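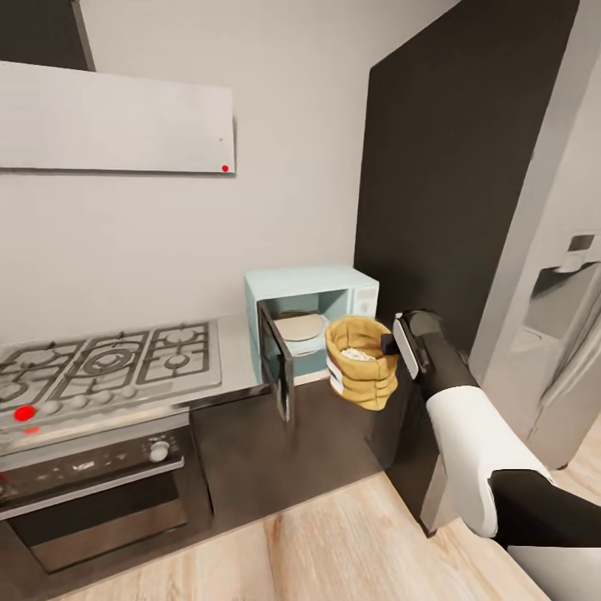
Anhang 1: Simulationsansicht Küche, Sack am oberen Rand gegriffen, Mikrowellentür offen

Ticket 965 — Greifervergleich Drillo / Inis, weicher Sack rutscht bzw. verdreht sich
Status: in Arbeit
Angelegt: 12. Juli 2026
Projekt: Dredurmont, Küchenszene

Moin zusammen,

ich häng jetzt seit zwei Tagen an dem Sack und schreib mal auf, wo ich stehe, bevor ich den Überblick verliere. Es geht um den Vergleich der beiden Fingersätze am selben Arm, also Drillo (die schmalen) gegen Inis (die mit der breiteren Auflage). Controller ist in beiden Fällen der Hashmi, Regelung auf Kraft, Startposition identisch. Aufgabe: den gelben Sack am umgerollten Rand nehmen, anheben, vor der offenen Mikrowelle halten, wieder abstellen.

Was passiert: Mit beiden Sätzen krieg ich den Sack hoch, das ist erst mal schön! Aber sobald der Arm schwenkt, dreht sich das Ding um den Griffpunkt. Bei Drillo deutlich, bei Inis weniger, aber weg ist es da auch nicht. Der Rand gibt halt nach, und wir greifen nur rechts oben, der ganze Rest hängt einseitig dran.

Was ich schon probiert habe:

Greifkraft hoch. Bringt bei Drillo ein bisschen was, dafür fängt das Sackmodell an zu zittern, und nach kurzer Zeit explodiert mir der Kontaktlöser. Also wieder zurück auf den alten Wert.

Reibwert der Fingerplatte geändert. Kein sichtbarer Unterschied. Ich hab den Verdacht, dass der Wert gar nicht übernommen wird — dazu unten mehr.

Schwenk langsamer gefahren. Hilft bei beiden, aber dann dauert der Durchlauf ewig und wir vergleichen am Ende nur noch Geduld.

Zeitschritt der Simulation halbiert. Zittern weg, Verdrehen bleibt. Den Zeitschritt lass ich jetzt so, auch wenn mein Rechner dabei klingt wie ein Föhn.

Zahlen: 218 Durchläufe insgesamt, beide Fingersätze zusammen. Die ersten 5 hab ich rausgeworfen, da war noch die alte Armkonfiguration vom Januar geladen (mein Fehler, sorry). Auswertung nach Fingersatz kommt, sobald ich dem Reibwert traue.

Nachtrag, ein paar Stunden später:

Verdacht bestätigt. Der Hashmi lädt beim Wechsel des Fingersatzes zwar die Geometrie neu, das Kontaktmaterial bleibt aber das vom vorherigen Satz. Wer also erst Drillo und dann Inis fährt, testet Inis mit Drillo-Reibung. Nach einem kompletten Neustart der Szene stimmt der Wert im Log. Meine ganzen schönen Vergleichsläufe sind damit für die Tonne, seufz.

Workaround bis auf Weiteres: Fingersatz wechseln, Szene schließen, Controller neu starten, Szene wieder öffnen, Reibwert im Log prüfen. Bitte nicht über den Reset-Knopf gehen, der reicht nicht.

Noch offen:

Griffpunkt weiter zur Mitte des Rands verlegen und schauen, ob das Verdrehen dann kleiner wird. Die Tür der Mikrowelle engt mich da beim Anfahren ein, ich müsste wohl die Bahn von oben führen.

Vergleich komplett neu fahren, diesmal blockweise mit Neustart dazwischen.

Fehler mit dem Kontaktmaterial als eigenes Ticket beim Controller anlegen. Mach ich gleich im Anschluss und verlinke es dann.

Falls jemand von euch den Fingersatz im laufenden Betrieb gewechselt hat, schaut bitte in eure Logs und schreibt kurz drunter, ob ihr denselben Effekt seht. Ticket bleibt so lange offen.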